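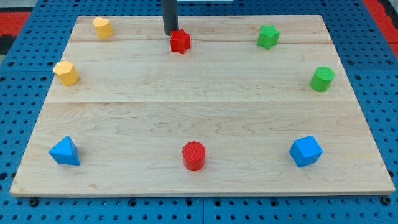
Page last changed: April, 24 revisions to date

Zokotus Play Board with Shape Blocks
Item 2031
Made by Udeo

A flat wooden board with a set of small wooden blocks, for sorting, matching and simple table games. The board and the blocks are sold together or separately.

The board
The board is made of several planks joined side to side. The wood is pale with darker streaks, and the grain differs from plank to plank. Some boards have a strong wavy figure in one plank and hardly any in the next. We do not match planks for grain, and we can't take requests for a plain or a figured board. The seams are sanded level but you will still see them as thin lines.

The surface has no printing, grooves or recesses, so blocks can be placed anywhere. Most people start with the blocks around the outside and keep the middle free for play.

The blocks
The blocks come in four colors. Shapes include a five-pointed star, a hexagon and a rounded heart. Each one is a solid piece with a flat top and stands upright by itself. The same color can appear on more than one shape, as with the yellow heart and the yellow hexagon, so a set can be sorted by color first and by shape later.

Color may vary a little between batches. If you are adding to an older set, tell us when you bought it and we will try to find blocks that are close.

Care
Wipe the board with a damp cloth and dry it right away. Do not soak it or put it in a dishwasher. Store it flat, away from heaters. A board left leaning against a wall for a long time can bow.
Blocks can be wiped the same way. Small dents are normal with use.

Safety
Small parts. Not for children under three. Throw away any block that has split.

Ordering
Board with blocks: Zokotus 2031
Board only: Zokotus 2031-B
Single blocks: order by color and shape
Schools and clubs: packs of 300 or 1000 loose blocks, mixed colors. Packs are not sorted by shape.

The Darkero storage box fits the blocks but not the board. The older Bravo box has been dropped and will not be restocked.

Questions about replacement blocks or school orders go to Mirjana Đorđević at the Udeo parts desk. Please have your item number ready.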